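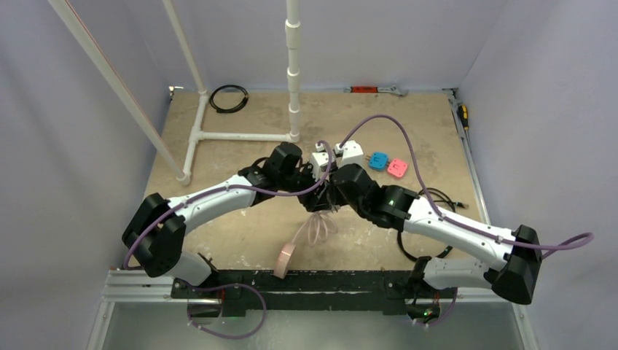 Keeping a Shared Workbench Usable: Loose Cables, Tape and Hand Tools
Project report, Technical Studies, second term
Aqeel Mughal
Submitted 6/11/22

1. Background

The Radulović Workshop at Brastlow College has a row of benches that are used by more than one class. Each class leaves things behind for the next. Mostly these are small things: a roll of tape, a length of tubing, a screwdriver, a coil of cable that may or may not belong to the job on the bench. At the start of term my group spent a good part of most sessions looking for tools or working out whether something could be moved.

The project was to find a way of keeping one bench in order that other people would follow without being reminded. I was given a budget of 12 dollars, so buying a tool cabinet was out of the question.

2. What gets left on the bench

I sorted the items by how they behave when left alone. Weight and value turned out to matter less than I thought they would when I wrote the proposal.

Cables were the worst problem. A coiled cable with nothing holding the coil opens up over a session and ends up under other things. Cables that are connected at one end can't be put away at all, so any system has to leave them where they are and only deal with the slack.

Tape and tubing came next. Tubing tends to get dropped over whatever is already there, and a roll of tape under a coil of tubing is easy to miss. On two occasions we opened a new roll while the old one was still on the bench.

Hand tools, meaning the adjustable wrench and the screwdrivers, drift to the edges. People put them down at the back or along one side to clear the middle, which is sensible, but a screwdriver on the edge gets knocked off. Coloured handles help. I could find a red or yellow handle from across the room and a plain one I often couldn't.

Small blocks and connector parts were less trouble than expected. They are used in the middle of the bench and people kept them there.

3. Materials

PVC pipe was already in the workshop, left over from a Plalell irrigation job, in white lengths with elbow and tee fittings. I used it for the trial rack because it cuts with a hand saw and can be pushed together without glue, so a mistake costs very little. The longest piece was 900 mm and the shortest 400 mm. I also bought one packet of hook-and-loop ties, the Javgate brand, from the hardware store.

4. Method

The bench was divided into three areas using chalk. The middle was for work only. The back was for cables and anything tall. The right-hand side was for tools in use that day.

Every coiled cable got one tie, fixed to the cable itself so it couldn't be borrowed for something else. Tape went on a short horizontal pipe with one end left open. Tubing was hung over the same pipe at first, then moved to a separate one, as people were taking the tubing off to reach the tape and leaving it wherever they were standing.

I checked the bench at the end of each session and wrote down anything outside its area. I did this from May until the end of the trial and didn't move anything until I had finished writing.

5. Results

The ties worked best. After the second week nearly every loose cable at the end of a session was coiled and fastened, even when it was in the wrong area. Before the ties, coils were usually half open.

The tape pipe was used by my own class and mostly ignored by the others. When I asked, several people said they hadn't known what it was for. A label was added in the fourth week and use improved.

The tool area did not work. Tools still ended up on the back edge. The right-hand side is a long reach for anyone standing at the left, and I should have seen this when I drew the chalk lines. The chalk also wore off and had to be redrawn more often than I had time for.

6. Discussion

I would put a tool area at each end next time, and mark both with painted tape in a colour that shows up against a beige top. I would also talk to the other classes before starting. I had assumed the layout would explain itself, and for the cables it did, but the pipe needed a label from the first day.

The pushed-together joints came loose when the rack was leaned on. For a permanent version they should be glued or pinned.

The rack and ties have been left in the workshop. The session notes are in the blue folder in the storeroom.

Related reports
Labelling Offcuts in the Timber Store
A Drying Rack for Paint Trays
Noise Levels Near the Dust Extractor
Sorting 3000 Mixed Screws by Hand
Bicycle Repair Stand, Second Version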